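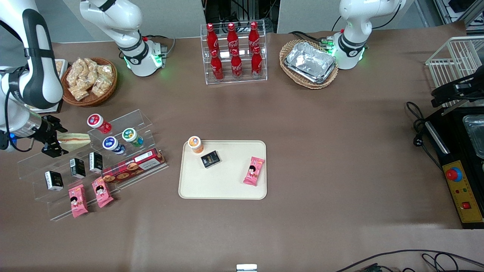
Counter Standard, Revision 41

The Lanel terminal kiosk has a counter covered in brown, and the counter has a standard. Loïc Renaud inherited both in March, when Ultan Dolan stopped answering the work phone and the regional office at Plitcombe reassigned his sites.

The standard ran to 15 pages. Section 1 defined terms. "Shelf" meant the clear acrylic tiered unit, set on the diagonal. "Rack" meant the two-tier bottle holder at the back, also acrylic. "Basket (round)" meant puffed snacks in clear bags. "Basket (oval)" meant foil trays, stacked. Dolan had capitalised the defined terms throughout, including in his handwritten amendments, so that the margins were full of remarks such as "Basket (oval) has been moved again."

Renaud read it on the ferry over, twice. He had audited 70 counters for Srivastava and had never seen a standard longer than four pages.

Section 2 covered the Rack. Six Coca-Cola, three up and three down. Red caps, script to the front. When a bottle was sold from the lower row it was to be replaced from the carton under the counter and never from the upper row. A footnote said that if the upper row was used, the customer would see a gap at eye height and conclude the kiosk was closing. Renaud thought this unlikely. He wrote "evidence?" beside it in pencil.

Section 3 covered the Shelf. Three small drinks, one of each: red label on the upper tier, blue and white below it, green and yellow to the right. Three black boxes across the lower tiers, evenly spaced and rising to the right. The long cookie box at the front right end. Two pink packets on the front lip of the bottom tier, with the cartoon girl facing out, the left one hung lower than the right.

The last instruction had its own subsection. 3.7: "The left packet is to hang lower. This is not an error. Do not correct."

He put the counter up according to the document, checked it against the drawing, and found one item left in the crate with no position assigned. It was a sandwich, triangular, pale bread, something reddish in the middle. The delivery note said "Sandwich, 1." The standard did not mention sandwiches in Section 2 or Section 3. The index had an entry, "Sandwich, see 9," and Section 9 was headed "Reserved."

In the trade, "Reserved" means a number has been kept so the later sections need not be renumbered. It is not supposed to contain anything. Dolan's Section 9 contained one line.

"Placed last. Taken by 0710."

Renaud put the sandwich on the upper tier, where there was room, and went to the back to look at the sales records.

The kiosk had been open for 1,173 trading days. The records showed one sandwich delivered on each of them. They showed no sandwich sold. Under "disposal" there was no entry either, and under "variance" there was a standing adjustment with Dolan's initials, entered each morning before eight, for the wholesale cost of one sandwich. The other column showed a payment of the same amount from a card ending in the same four digits every time. Renaud had Dolan's expense file open in another window. The digits matched.

It was a clean set of books. Stock in, stock out, money in. An auditor at Plitcombe would have passed it without stopping, and eleven times an auditor had.

At 0704 the first boat from Skodcombe tied up and the cleaning shift came off it. Most of them walked straight through to the bus. A man in a grey work jacket came to the counter, looked at the Shelf, and then looked at Renaud.

"It's up a level," he said.

"There's no position given for it."

The man considered this. He took the sandwich from the upper tier with two fingers, by the crust, and put it in his jacket pocket. Then he reached down and moved the left pink packet lower, by a centimetre or so. Renaud had hung the two of them level without noticing, which was a departure from 3.7.

"That's so I can tell he's set it up," the man said. "From the boat ramp. If it's crooked it's him and I come over. If it's straight it's one of the relief blokes and I don't bother them."

"It was straight this morning."

"Yeah. I came over anyway."

He left by the east door. The system logged nothing, as no transaction had been made. Renaud stood at the terminal and looked at the variance field, which was waiting for a number. The options in the drop-down list were Damaged, Expired, Sampled, Theft and Other. Other required a note of no fewer than twenty characters.

He closed the list and entered his own card.

The matter then became one of documentation. Plitcombe wanted the Lanel standard reduced to four pages in line with the rest of the network. Renaud spent the week on it. The footnote about the upper row went first, then the definitions, then a long appendix on the direction of the foil trays. On the fifth day he watched a woman with a suitcase look at two bottles in the upper row and one space, and ask him whether he was still serving. He put the footnote back and rubbed out "evidence?".

3.7 stayed in as written. For Section 9 he tried several versions. "One sandwich, lower tier, staff account" would be queried. "Promotional" was false. "Local arrangement" was accurate but invited a phone call. In the end he kept the heading and changed the line to give a position, lower tier behind the cookie box, as the original had left this to the memory of a person who no longer worked there.

He sent the revision on 3 June 2026. It was 14 pages. The covering email said that some site-specific content had been retained for operational reasons, and attached a drawing.

The reply came from someone in network standards he had not dealt with before. It approved the revision and asked a single question, whether Section 9 could be deleted, given that it was reserved.

Renaud wrote back that deleting it would mean renumbering everything after it. There was nothing after it except the index. He did not hear back on the point, and the following morning he was at the counter by 0640 - bottles first, then the Shelf, then the packets, left one low.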